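3.2 Survey area and recruitment

The study was carried out in Sevport, a harbour town whose housing stock was largely built for dock and cannery workers and has since been divided into flats. Two districts were chosen. Larus lies along the old quay and has a high share of short tenancies. Skaris, on the hill behind it, has more owner-occupiers and a slower turnover of residents. Both districts are served by the same recycling contract, and collection takes place at the same hours of the morning, so that differences in sorting behaviour between them cannot be put down to differences in service.

Addresses were drawn from the municipal register, which listed 3,749 households in the two districts at the start of the work. Of these, 3,000 were sent an invitation letter in September, followed by one reminder. A total of 801 households returned a completed questionnaire. Households in Larus were slower to reply and more often asked for the form in a second language. Blocks with a shared bin store were kept in the sample, although their waste could not be traced to single households; they are treated separately in Section 4.

The questionnaire asked who in the household normally sorted the waste, where it was kept before collection, and what was done with items whose correct bin was not known. It was tested beforehand with residents of one block in Skaris. Several questions were reworded after this test. The term "mixed packaging", for example, was understood by some residents to include drinks cartons and by others to exclude them, and the final version named the items one by one.
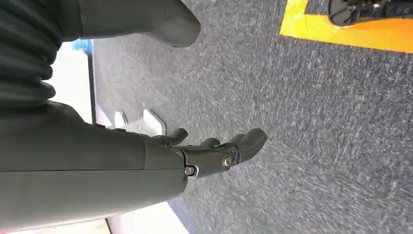
3.3 Household interviews

A smaller group of respondents agreed to a longer interview at home. Interviews lasted up to 9 minutes for each of four topics: storage space, daily routine, contact with neighbours, and knowledge of the local rules. The interviewer followed a fixed guide but allowed the conversation to move between topics where the resident wished it. Notes were typed up on the same day and coded by two readers working apart. Where the readers disagreed, the passage was discussed and a third reading was made by Theresia Camenzind.

The interviews also made use of a card task. Residents were handed cards one at a time, each standing for a common household item, and were asked to place them according to the bin they would use. They were told that there was no time limit and that they could change their minds. Hesitation was noted, as was any remark made while a card was being held. The method follows earlier work by Mockus on food labelling, with the difference that residents in our study were also invited to make a pile for items they would keep in the home and put off deciding about.

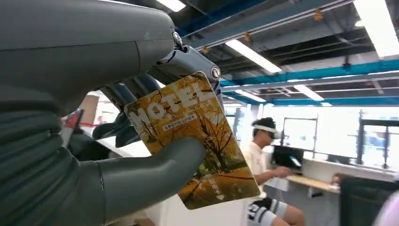
Figure 2. A card being held.

This last pile proved to be of some interest. Residents of both districts used it for batteries, light bulbs and small electrical goods, but in Larus it was also used for glass. When asked, residents there explained that the bottle bank stood at the far end of the quay and that glass was carried down only when a bag was full. In Skaris the same items were placed with little delay. The questionnaire alone would have recorded both groups as sorting their glass correctly.

Two limits of the task should be mentioned. The cards do not show how clean an item is, and several residents said that a greasy container would be treated differently from a rinsed one. The task was also carried out by a single member of each household, who was not always the person named in the questionnaire as doing most of the sorting. Answers from these households were kept in the analysis and are marked in the tables that follow.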